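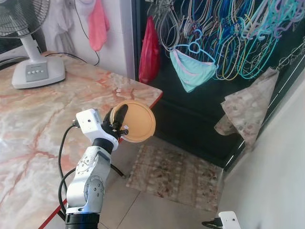

Home setup, lid in the gripper at the table corner.

On the home-task rules draft, Shanthi Samarakoon wrote:
> Section 4 says the arm "shall release no object
> over an unsupported area." Does that cover the
> edge of a table? Our team at Kivia reads it as
> yes. Liyanage reads it as no, and they have 83
> episodes logged that way. Somebody has to lose.

I vote for Liyanage losing, and I say that as someone who would have to relabel 42 episodes of my own. An edge is a place where things fall off. I had hoped we could agree on that much without a subclause.

My proposed wording: "The object's full footprint shall be over the supporting surface before the gripper opens." It's dull and you can check it from the head camera. The Bridik people will want a margin in millimeters, and they can have one in the annex, where margins go to be ignored.

Refrigerators are harder. Section 6 was plainly written by someone whose fridge contains one yogurt.

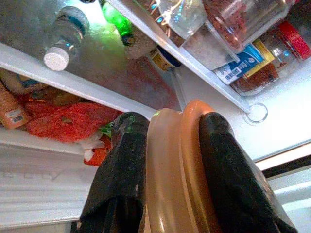 Does the clearance rule apply to the fingers as well as the object being carried?
It applies to both, and the fingers are usually the wider of the two, so measure from them.

I'd put that in the main text. At the moment it sits in a footnote to a footnote, and Viver's checklist leaves it out altogether.

One more thing before the draft closes in March – floor items. Section 8 asks us to note mats, cords and stools before each run, then gives us a field that holds one word. Could we have a longer field? I have been typing "various." 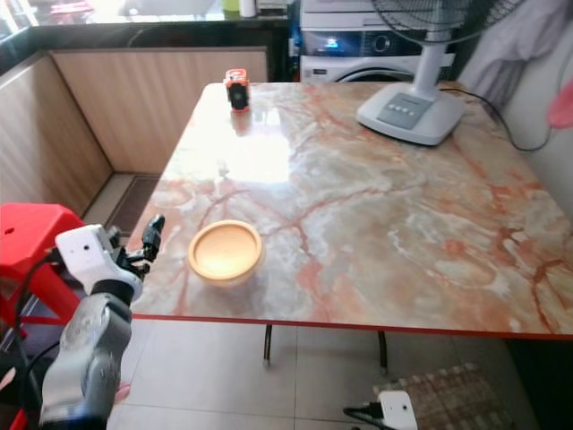 Same room, table and floor, for the Section 8 discussion.

Comments on the wording to the list, please, and not to me at 11 p.m.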